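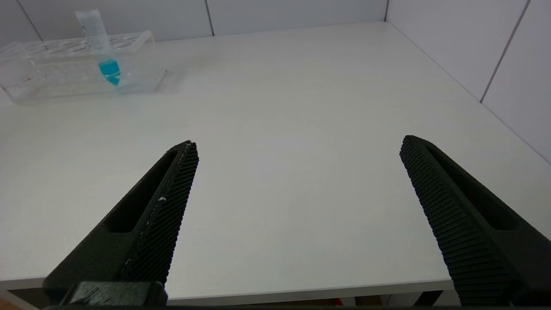

Wrist cam view, fingers open, one tube in the rack.

Workshop > Clavix arm > Pre-run checks
Last updated: 2026-03-31

I go through this list every time before I let Clavix near the tubes, and I scribble comments as I go. Kamil Havlíček has his own version, so if the two disagree, come find one of us!

1. E-stop reachable from the stool. OK. Still wish the button had a longer cord.

2. Finger mounts tight. OK, though the block on the left finger has a shiny, scratched face. Please use the short hex key (the long one slips).

3. Grip pads. Look along the texture on both fingers. There are small white specks on the left pad - could be dust, could be wear. Brush first, then look again. If they stay put, write it in the Pešek notebook.

4. Fingers open all the way with nothing between them. OK.

5. Table clear between the fingers and the back wall, apart from the rack. OK. 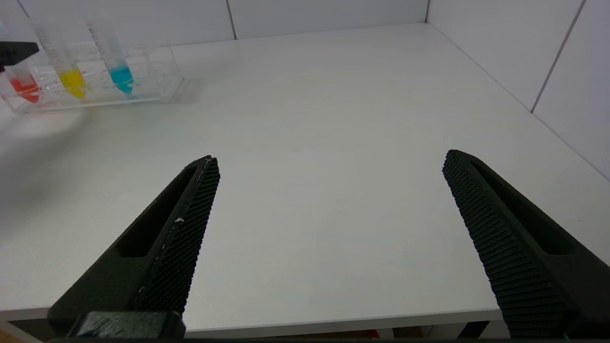 Rack with red-orange, yellow and turquoise tubes, fingers open.

6. Tubes standing straight. Not quite! The yellow one leans a little to the left, so push it upright by hand with the arm paused. Ilze Kazlauskienė wants this one checked twice and I agree with her.

7. Fill level low. OK, just a bit of colored liquid in each tip. Please don't top them up.

8. Speed limit at 5 percent for the first pass. OK. I went up to 98 once in September and I'm still finding dye.

9. Spare pads in the drawer. Down to 2, Sándor is printing more.

Recheck item 3 before the next session.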